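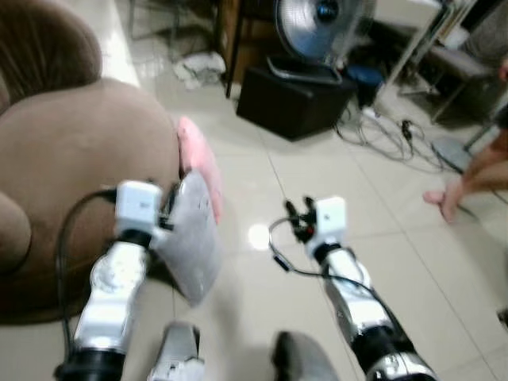 Brown upholstery and glossy tile in the front room at Warkside.

Norbert Hájek owns 500 bus timetables, give or take a shoebox, and when I asked him which one he would carry out of a burning house he went quiet for so long that I started to worry I'd been rude.

"The Cundale summer one," he said finally. "The one with the misprint. Or maybe the Toom night service. Oh, that's a terrible thing to ask a man."

He started at eleven, riding the Skistport bus to his grandmother's on a Saturday with a sandwich and strict instructions not to talk to the driver. He talked to the driver. By the end of the summer the driver was saving him the old booklets whenever the new ones came in, and Norbert was reading them in bed the way other boys read comics.

"You could see the whole valley in there," he told me. "You could see that people in Cundale worked early and people in Toom went out late. Then one year the 5:40 disappears, and you think, well, the mill must be in trouble. And it was! I knew before my father did."

I'll admit I had come expecting to hear a good deal about paper and staples, and I did hear some (he has strong feelings about rust), but mostly he wanted to talk about people. There was the dispatcher who held the last bus back on dance nights and wrote it into the printed schedule as "approx." There was the woman who wrote from Skistport asking for a copy of the winter booklet her late husband had once drawn the cover for. Norbert had 3 copies of it and mailed her the cleanest. 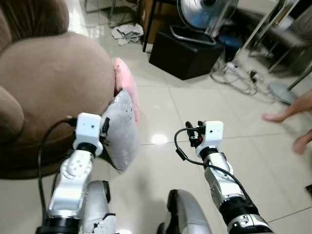
Timetables are meant to be thrown away, and Norbert thinks that is why he trusts them. "A town puts its best face on a postcard," he said, "but it has to tell the truth about the bus." We had been talking most of the afternoon by then, and I had a page of notes on fares alone. I remember the gray cushion at the front edge of all that brown upholstery, and wondering how many long conversations about the Toom night service it had sat through. He was well into the year they renumbered the routes, a subject he still can't discuss calmly.

"They took the 12 and made it the 4," he said. "Why? My grandmother stood at that stop for 30 minutes and let two of them go by."

These days most of what he wants to know is on a screen at the stop, and he doesn't mind that nearly as much as I thought he would. He uses the screens himself. What bothers him is that yesterday's times vanish and there's no booklet to tuck away. So every September he copies the Warkside departures out by hand, all 300 of them, in pencil.

"My daughter says I could take a picture of it," he said. "I could, sure. But then I wouldn't have noticed they'd moved the school bus."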